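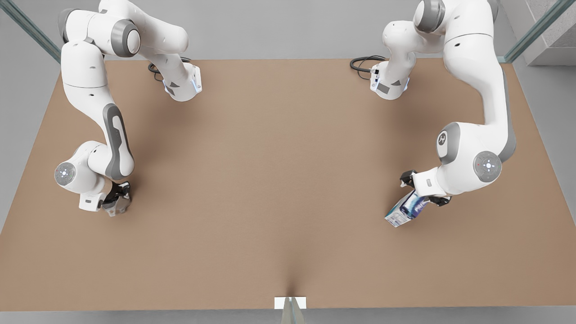

Ovorden is a numbers game for four to 12 players, part raffle and part tile game, played for small stakes in clubs, resort lounges and back rooms of restaurants. Usually sorted with bingo and keno in rule books, though players tend to object to that. Needs a big flat table. A matte top in tan or brown, like the one shown with its middle clear, is the usual choice, as shiny tops throw glare on the tiles and bright colors make the pale ones hard to read. A faint seam in the surface is allowed under most house rules, a raised one is not. No cloth, no felt.

Name and origin
The name comes from Ovorden, the resort where the game was first run as a regular evening event. Earlier versions were called Clarkia or "the long draw". Benedikt Brinkmann, who ran the lounge there, wrote down the first fixed rules on the back of a drinks menu, and most later rule sheets copy his, including his misspelling of "forfiet". How much of the game he made up himself is disputed. Hanneke Stevens, in her short history of lounge games, gives most of the credit to the dealers.

Equipment
One set has 242 tiles, numbered on one side and blank on the other. Older sets have 289, the extra ones being the "guests", tiles with no number that can stand in for any other. Guests were dropped when the draw was shortened. A few clubs still use them, mainly Lunbridge.
Also needed: a draw bag, a score card per player, a marker (any small object will do, coins are common).

Play
Tiles go in the bag. Each player takes seven and lines them up face down, looks at two, leaves the other five alone. The caller then draws one tile at a time and reads the number out. A player holding a match among the two known tiles may claim it or keep quiet. Keeping quiet is worth more later but the claim is lost if another player calls "door" first.

After every tenth draw, one more tile may be turned over. Turning is optional. Good players often don't.

A round ends when somebody has claimed four tiles or the bag is empty. Unclaimed matches count double, unmatched tiles count against. First to 3000 points wins the night. In practice many games stop at closing time and the pot is split by score.

Calling
The caller does not play. Callers have their own slang, differing a lot from room to room, and regulars shout replies back at certain numbers. At the Lunbridge club the caller stands, elsewhere seated is normal. Machine callers have been tried. Faster, but the chatter dies off, and several rooms went back to a person with a bag.

Variants
Tahiri. Two bags, odd numbers in one and even in the other, and the caller picks which. Named for the cafe where it started. Shorter rounds, higher scores.
Blind Ovorden. No tiles are looked at before the first ten draws. Mostly luck.
Pairs. Partners sit across from each other and may not talk. Popular at the October tournament, where the partners are drawn by lot.
Late table. Any version played after 11 p.m., with stakes doubled. Not really a variant but listed as one in most rule sheets.

Notable players
Essam Ghoneim won the October tournament twice running, both times without turning a single optional tile. Sanaa Abou Zeid, better known as a caller, wrote the Pairs rules now in use. Taha Shawky holds the Lunbridge house record for one round, set under the old rules with the guest tiles, so it is kept on a seperate list.

See also
Bingo
Keno
Lotto
Raffle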